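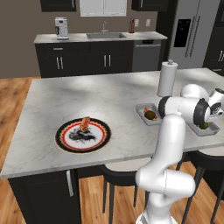
Moïse avait-il des cornes ?

J'ai passé l'été avec un mot de trois lettres. Trois consonnes, en fait, parce que l'hébreu ancien s'écrivait sans voyelles : qof, resh, nun. Selon la manière dont on les prononce, on obtient « qaran », rayonner, ou « qeren », la corne. Et voilà comment, au chapitre 34 de l'Exode, quand Moïse redescend du Sinaï avec ses deux tables sous le bras, son visage est lumineux dans nos bibles d'aujourd'hui et cornu dans celle de saint Jérôme. « Cornuta esset facies sua », écrit-il en latin à la fin du IVe siècle. On connaît la suite : Michel-Ange, à Rome, avec ses deux petites cornes de marbre plantées dans les boucles.

J'avais dans la tête, comme beaucoup de gens je crois, que c'était une bourde. Jérôme fatigué, Jérôme vieillissant, Jérôme qui se trompe de ligne. Je l'ai répété dans des dîners avec un aplomb qui me fait un peu rougir maintenant !

C'est Rahel Leitner qui m'a remise à ma place. Elle anime à Tistmont un cercle de lecture biblique où l'on avance à la vitesse de 2 versets par soirée (les bons soirs). J'y suis allée pour la première fois au printemps, persuadée que je tiendrais trois séances. Elle m'a laissée débiter mon histoire d'erreur de traduction, puis elle m'a demandé si j'avais lu le commentaire de Jérôme sur Amos. Évidemment que non. Or Jérôme connaissait très bien l'autre lecture. La traduction grecque des Septante, qu'il avait sous les yeux, parle d'un visage « glorifié ». Il a choisi la corne en connaissance de cause, en suivant sans doute Aquila, un traducteur juif du IIe siècle, terriblement littéral, qui l'avait choisie avant lui.

Et pourquoi pas, après tout ? Dans la Bible, la corne est partout, et presque toujours du bon côté. Dieu est « corne de mon salut » dans le psaume 18. Anne, la mère de Samuel, chante que sa corne est élevée. L'autel a des cornes, qu'un fugitif peut saisir pour demander asile - Joab essaie, ça ne lui réussit pas. Corne veut dire force, dignité, victoire. Chez Habacuc, il y a même un verset où des cornes sortent de la main de Dieu, et la plupart des traducteurs y voient des rayons. Les deux sens se touchent donc déjà dans le texte, et je trouve ça assez beau, cette lumière qui pousse.

Reste que les images ont leur vie à elles. Les premiers Moïse cornus apparaissent dans des manuscrits anglais du XIe siècle, et les cornes y ressemblent plutôt à un casque. Entre Jérôme et eux, il s'est passé des siècles sans que les peintres y touchent. Puis le motif se répand, entre dans les vitraux, les portails, les drames liturgiques. Et là, l'histoire tourne mal, car à la même époque le diable en porte aussi. Pour un passant qui ne lit pas le latin, la différence n'a rien d'évident, et l'imagerie antijuive a largement profité de la confusion. Rahel insiste beaucoup là-dessus, et elle a raison : on ne peut pas se contenter de trouver l'affaire pittoresque.

J'en ai reparlé avec Dindo Enriquez, qui prépare à Vuterdale une petite exposition de bibles illustrées. Il a examiné 197 gravures du Sinaï, toutes postérieures à l'imprimerie, et sa catégorie préférée est celle des indécis. Ce sont des graveurs qui ne tranchent pas et qui dessinent deux faisceaux de lumière bien raides, un de chaque côté du front. Des cornes pour ceux qui veulent des cornes, des rayons pour les autres ! Il m'en a montré une pendant 45 minutes, loupe en main, et je n'ai toujours pas d'avis.

Ce que j'aime le plus dans ce passage, finalement, vient juste après. Moïse ne sait pas que son visage a changé. Les autres le voient et prennent peur, Aaron le premier. Il faut qu'il les appelle pour qu'ils reviennent. Ensuite il se couvre d'un voile, qu'il enlève quand il parle à Dieu et remet quand il a fini de parler au peuple. J'avais lu cette page dix fois sans remarquer le voile, tellement j'étais occupée par le front.

Au cercle, on a repris à la rentrée. Rahel voulait passer au chapitre 35, le sabbat et les offrandes, et quelqu'un a demandé si on pouvait rester encore un soir sur le mot « voile », qui n'apparaît nulle part ailleurs dans la Bible hébraïque. On y est toujours.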